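ハンド選びで一か月つぶした話

カタログの「把持成功率」という欄を、私はもう読まないことにしている。分母が書いていないからだ。どんな物を、どの向きで置いて、誰が何回やり直したのか。そこが抜けた数字は、ラーメン屋の「秘伝」と同じくらいの情報量しかない。

それでも比較はしなければならなかった。ヒューマノイドの手先を何にするか、6月のうちに決めろという話になっていて、候補は2つ。Torwoodの多指ハンドと、Zosariの多指ハンドである。制御側はGourlayのコントローラをそのまま使い、遠隔操作と学習済みの方策の両方で動かす。グリッパー派の同僚からは「二本指で十分だろ」と言われ続けたし、私も半分くらいはそう思っている。残り半分については後で書く。

課題はつまらないほど単純にした。机の上に籠を置き、果物をつかんで入れる。派手なデモにしなかったのは、ペットボトルの蓋を開ける動画をこの一年で見すぎたせいもある。あの手の動画は、蓋があらかじめ緩めてあるかどうかを絶対に教えてくれない。果物と籠なら、ごまかす余地が少ない。落ちたら落ちたとわかる。

丸い果物は、見た目よりずっといやな対象だ。指の当たる場所がほんの少しずれただけで逃げる。しかも大きくなるほど、指が赤道を越えて回り込めるかどうかの勝負になる。回り込めなければ、あとは摩擦まかせだ。指先のゴムの宣伝文句を信じるかどうか、という話になってくる。

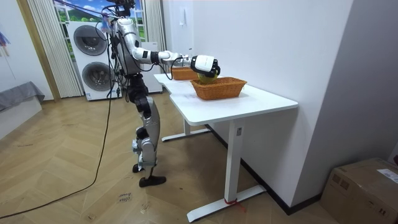 黄緑の果物を握って、手前の籠の口へ下ろしているところ。

つかむ話ばかりが注目されるが、私が気にしていたのは放すほうだった。多指ハンドは、握るときには各指が勝手に形になじんでくれる。ところが開くときは、どの指が最後に離れるかで物の転がる方向が変わる。籠の縁より下で開けば縁が受け止めてくれるので、多少の乱れは見逃してもらえる。逆に言うと、縁より上で開いて平気な顔をしているハンドがあったら、それは少し褒めてもいい。

Torwoodのほうは、開く動作が速い。速すぎる。既定の設定だと指がぱっと弾けるように開き、果物に横向きの勢いがついてしまう。速度を落とすパラメータは一応あるのだが、マニュアルでは付録の表に一行あるだけで、単位の記載がない。単位がないのである。問い合わせたら翌日「無次元です」と返ってきた。そうですか、としか言いようがない。結局、値を少しずつ変えて目で確かめた。こういう作業を楽しいと言う人もいるが、私は金をもらっていてもあまり楽しくない。

Zosariのほうは開閉がなめらかで、最初の印象はこちらが上だった。ただ、長く動かしていると指の付け根が温まってきて、握りが心なしか甘くなる。「心なしか」と書いたのは、きちんと測れていないからだ。力センサの値は出ている。出てはいるが、そのセンサ自体が温度で流れている疑いがあり、疑わしいもので疑わしいものを測っている状態になっている。販売元の説明は「保護制御が働いている可能性があります」だった。可能性なら私にも言える。

試行は全部で949回。これだけやれば何か言えるだろうと思っていたのに、いざ表にしてみると、ハンドの差より、腕の姿勢とカメラの見え方による差のほうがずっと大きかった。正直がっかりした。手先の比較をしていたはずが、途中からは肩と肘と目の話になっていたわけだ。

具体的に書く。腕を机の奥まで伸ばすと、手首の位置がじわりと下がる。Gourlayのコントローラは重力補償が売りだが、手先の質量を入れ直さないと当然ずれる。そしてこの「入れ直し」が、画面の三階層下にある。ハンドを交換するたびにそこまで潜って、質量と重心を打ち込み、再起動する。私は2回忘れた。忘れた回のデータは捨てた。捨てた分は上の回数には入れていない。

目のほうはUnovardの深度カメラだ。室内ではよく働く。ただ、編んだ籠のように細かい隙間が並んだ表面だと、縁の高さが揺れて出てくる。仕様書の精度は白い平らな板を相手に測ったものらしく、世の中が白い平らな板だけでできているなら、たぶんその通りの性能なのだろう。対策として、縁の高さは毎回推定するのをやめ、最初に一度だけ測って固定した。学習系をやっている人には嫌な顔をされそうだが、籠は試行中に背が伸びたりしない。

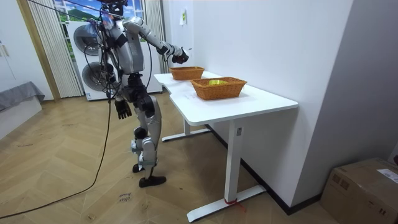

二本指のグリッパーではだめだったのか？
果物を籠に入れるだけなら、開き幅さえ足りていれば二本指で足りる場面が多いと思う。多指にしたのは、このあと布や取っ手のある道具も扱う予定があり、そのたびに手先を付け替えたくなかったためだ。

この答えには自分でも弱いところがあると思っている。「このあと予定がある」というのは、高い部品を買う人間が必ず口にする台詞だ。7か月後に布を一度もつかんでいなかったら、この記事は笑い話として読み返してほしい。二本指なら構造も単純で、指を一本交換するのに工具箱をひっくり返すこともない。壊れ方もわかりやすい。多指は、壊れているのか調子が悪いのかの区別からして難しい。

ケーブルについても一言。人型の腕に後から何かを足すと、線はほぼ確実に外を這うことになる。カタログの写真だと線は一本も見えないが、あれは電源を入れていないか、修正で消しているかのどちらかだと私は思っている。うちでは手首まわりの線の余長を決めるのに丸一日使った。短いと肘を伸ばしたときに突っ張り、長いと籠の縁に引っかかる。ちょうどいい長さというのは存在せず、どちらの失敗をましと見るかの選択になる。私は突っ張るほうが嫌なので、長めにした。

遠隔操作の感触も比べておく。Torwoodは指の動きが操作者の手に素直についてくる。開き方の癖さえ抑えれば、初めての人でもすぐに物を持てる。Zosariは、わずかに遅れる。数字にすればたいしたことのない遅れだろうが、人間はその遅れを見越して早めに握り始めるようになり、その癖がそのまま学習データに入る。あとで方策を回すと、まだ触ってもいないのに指を閉じ始めるロボットができあがる。これには参った。操作者が悪いわけでも、モデルが悪いわけでもなく、全員が少しずつ気を利かせた結果である。

もうひとつ、腕を机の奥へ伸ばした姿勢での比較もした。ここで効くのはハンドの重さだ。軽いほうが偉い、という面白くもない結論なのだが、肘と肩の負担が違うし、止めたときの揺れの収まり方も違う。Zosariのほうが軽く、止まりもきれいだった。販売ページでは指の自由度ばかり大きな字で書いてあって、質量は下のほうに小さく載っている。順番が逆だと思う。

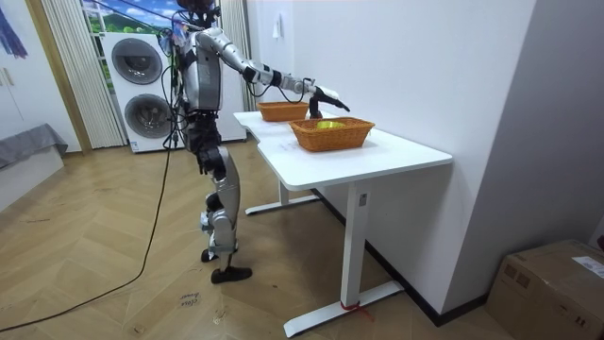
右腕を机の上に伸ばした姿勢。手前の籠には黄色いものが入っている。

で、どちらにしたのか。Torwoodにした。理由は遠隔操作のときの素直さと、指の予備がすぐに届くこと、この2点だ。開く速さの問題は例の無次元の値でどうにかなった。重さの不利は残っている。Zosariの軽さは惜しいし、温まったときの握りの件がこちらの測り方のせいだった可能性も捨てきれないので、「Zosariはだめだ」と読まれると困る。うちの机、うちの籠、うちの操作者での話でしかない。

Gourlayのコントローラは続投。褒めているのではなく、入れ替える気力がないだけだ。ハンドごとに質量の設定を保存できるようにしてほしい、という要望は出した。返事は「今後の検討とさせていただきます」。Unovardのカメラは、手首側にもう1台足すかどうかで迷っている。足せば縁の見え方はよくなるはずだが、せっかく決めたケーブルの余長がまた振り出しに戻る。

次は取っ手つきのマグをやる。同じ設定のまま始めて、だめなら速度の値から触り直すつもり。Torwoodの付録の表は印刷して机の引き出しに入れた。単位の欄には鉛筆で「？」と書いてある。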